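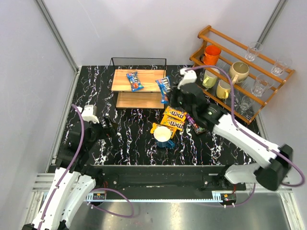 Willetent two-tier mesh shelf

Small shelf for worktops, desks and snack corners
Black wire-mesh metal frame, two wooden boards
Item no. 307
In stock

We've had a soft spot for this little shelf from the day the first box of them was opened. It gives you a second level on a table you already own, and it's small enough to live at the back without getting in the way of whatever you do at the front. The top board is a light wood that goes nicely with a dark surface, and the mesh keeps the whole thing looking airy even when both levels are full.

What goes on it? Sweets, mostly, if our own office is anything to go by! A sharing bag of M&M's lies flat on the top board, and the lower board takes the smaller packets and chocolate bars that otherwise end up in a heap on the table. It's just as happy with tea boxes, spice jars, a row of seed packets or the post. One customer keeps all her sewing thread on hers and has since come back for a second one for the buttons.

Size and weight

Width: 43 cm
Depth: 20 cm
Load: 4 kg per board, spread evenly
Boards: wood, oiled on both sides
Frame: metal wire mesh, black

Please measure your space before ordering, and leave a bit of room at either side if you can. Soft bags like to slide, and a bag that is laid half over the end of the board will sooner or later tip down the side. Lay them lengthways with the heavy end towards the middle and they stay where they're put. Tall, thin things do better on the lower board, if they fit under the top one.

Putting it together

The frame comes folded. Open it out on a flat surface, press the cross wires down until they click, then drop in the lower board first and the top board after it. No tools, and no little bag of screws to lose. The boards are cut for their own level, so if one feels tight, try it in the other place before you push.

Looking after it

Wipe the boards with a damp cloth and dry them straight away. A drop of kitchen oil once or twice a year keeps the wood from going dull — ours get theirs in February, when the shop is quiet. The mesh can be brushed with an old toothbrush, which is also the best way to get sugar out of the corners. Don't put any part of the shelf in the dishwasher.

How it differs from the Cele and the Iltix

The Cele is the same width but has one board only, so choose that if you just want to lift things off the table. The Iltix has three levels and needs fixing to a wall. We like the two-tier best for sweets and snacks, as you can see what's on both boards from where you're sitting (and reach it, too).

Delivery and returns

Sent from our Drirkden warehouse within two working days. You can return an unused shelf within 20 days, in the box it came in. Spare boards are sold separately, so do tell us whether you need an upper or a lower one.

Questions about this shelf go to Dorin Rusu on the home storage desk, who will gladly measure something for you if the figure you need isn't listed.

Page updated 20 November 2024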